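About Evness

Evness is a site for parents who write, and for parents who'd just like to read something true about the day they're having. We publish personal essays, short columns and the occasional long letter, all of them about raising children in the middle of ordinary adult life. Most of our pieces come from readers.

The site started one March as a newsletter sent to 84 people, nearly all of whom had a child under two. The first issue was a single essay about taking a baby to a wedding and spending the ceremony in a parking lot. Replies came in for weeks, and several of them were essays in their own right, so we asked to run those too. The newsletter now goes to 3,497 subscribers and the website carries everything we've published except a few early pieces the authors asked us to take down.

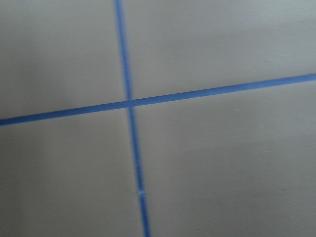

Blue tape on gray.

What we publish

We look for first-person writing about family life. Dinner, bedtime, in-laws, travel, friendships that changed after kids, going back to work, not going back to work. We're open to humor and we're open to pieces that aren't funny at all. We don't run product reviews, sleep-training plans or medical advice, and we don't take sponsored posts.

Essays run between 300 words and whatever length the story needs. Very long ones may be split over two issues. If you've already published your piece on a personal blog, tell us where, and we'll credit it at the top when we reprint.

Our columns

Edet is the Tuesday column. Each one answers a single letter about manners and small children: who gets invited, who leaves early, what to say to the host after the lamp goes over. Letters are printed without names.

Stukden is for parents of teenagers. It was added after readers whose kids had grown pointed out that we seemed to stop at kindergarten. It's shorter than the rest of the site and comes out every other week.

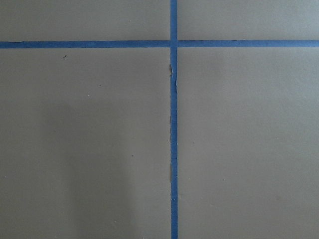
Two strips of tape, crossing.

How we work

We're a small staff and we all have other jobs. Every submission is read by two editors. You'll hear from us within 30 days, and if you don't, please write again — mail does go missing. We pay a flat fee on publication. You keep the rights to your work and can ask for edits later if, for instance, your child gets old enough to object. We change children's names unless the author tells us otherwise.

Comments are open on most essays and are read before they go up. Disagreement is fine. Remarks about someone's fitness as a parent don't get posted. 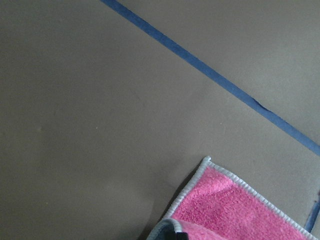

Ciko: I sent in an essay about my son's first sleepover and got careful notes back, with one paragraph cut that I'd been unsure of anyway. My sister reads the site now too, and she doesn't have kids. I'd like to see more from single parents, though.

More work by single parents is something we'd like as well, and submissions are open all year. Send your piece in the body of an email with a line or two about yourself.

Page last updated Mon 17 August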